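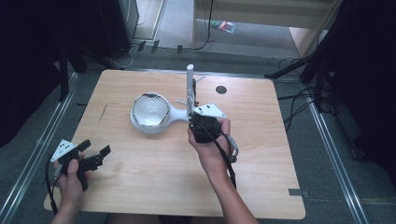 Ticket 758: Label printer skips every other label

Status: Closed
Opened by: Graziella Caputo
Site: Escobedo stockroom
Device: Wotari desktop label printer, USB
Software: Vurden Inventory

Problem as reported
Printer feeds one blank label after each printed one. Started in January after the new label rolls came in. Test page from the printer menu does the same thing. No error light.

Log

9:20 am
Asked for the part number on the roll. Graziella says the old rolls were 200 labels and the new ones are 958, from Skurkix. Same width. She thinks the new labels are a little shorter but has no ruler at the desk.

9:45 am
Had her turn the printer off, clear the head, and reload the roll with the guides snug. No change.

10:10 am
Ran gap calibration: hold Feed until the light blinks twice, then let go. Printer fed four labels and stopped. Test page now prints on every label. Printing from Vurden still skips.

10:30 am
Opened the label template in Vurden. Page height was still set for the old stock. Changed the height to match the new label and saved it as a new template. The first print came out with the barcode too low, so I moved the top margin up one step.

10:50 am
Printed a batch of 20 from Vurden. No blanks. Barcodes scan at the counter.

Notes
Old template kept for the leftover rolls in the back cabinet. Calibration has to be run again whenever the stock is switched. The Windows driver also has its own page size, left at the default for now. If the skipping comes back after a driver update, check that setting first.

Closed at 11:15 am, confirmed with Graziella by phone.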